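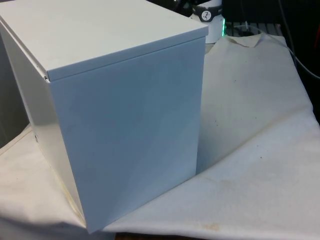 The Pumphrey Household Storage Register records how residents of Tedon and Sukirar keep personal papers, linen and keepsakes at home. It holds 46 entries across 11 fields, compiled by the Bruser Centre. Containers are catalogued by material, colour and closure; a pale metal box with an overhanging lid is entered under "metal, lidded" — maker's names are optional. Street addresses have been removed.

Version 4, released 30 May 2025. Please cite the Centre in published work.

Print this page
E-mail this page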